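# Progress Report: Mudance Footage Review, Phase 2

Submitted to Gifty Boateng, Novthorpe, April 14, 2026
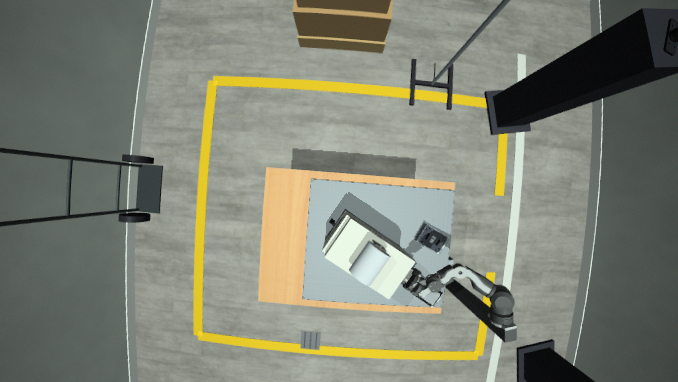
Phase 2 covers the technical screening of amateur sighting videos in the Inon archive. The grant terms call for every clip to be logged, hashed and given a first-pass opinion on manipulation before any clip goes to full analysis. The archive as delivered holds 2,824 files. All have been logged and hashed. First-pass screening is still open on the oldest tapes, for the reasons given under Delays.

## Work completed

The calibration set is finished. It consists of 50 clips with known content: aircraft landing lights, Venus low over a horizon, lens flare, insects close to the lens, and composites we built ourselves. Two reviewers scored each clip without seeing the source notes. They agreed on 47. The other three were all compressed copies of night footage in which the object covers only a few pixels, and we have added a "too little data" result to the scoring sheet so that reviewers are not pushed into a yes or no.

Tâm Kim has rewritten the Mạch tracking script. The old version lost lock whenever the camera operator zoomed. The new one tracks background points first, removes camera motion, then measures the object path against what is left. Handheld clips with no fixed background – open sky, mostly – still can't be processed this way and are flagged for manual work.

Noise comparison is working on uncompressed and lightly compressed files. We measure grain inside and next to the object and look for a mismatch. On files that have been re-encoded several times the test gives nothing useful, and we no longer report a result for them.

## Delays

The Hi8 transfers came back with the audio and video out of sync. The drift grows over the length of each tape, so a fixed offset doesn't correct it. The vendor is redoing the batch at no charge. Until those arrive, witness comments on the soundtrack cannot be matched to object position.

Date stamps are a second problem. Many cameras were never set, and the burned-in date is the factory default. Where the submitter gave a date in writing we use that, and mark it as unverified.

## Budget

Storage is over plan and travel is under. We ask permission to move the unused travel money to storage. Total spending does not change.

## Next period

- Screen the replacement Hi8 transfers
- Add star field matching for clips with a known location
- Send the first group of full case reports to Novthorpe in June

One decision is needed from your side. Several submitters have asked for their clips back before full analysis, and the agreement does not say whether we may keep working copies. We are holding those clips out of the queue until we hear from you.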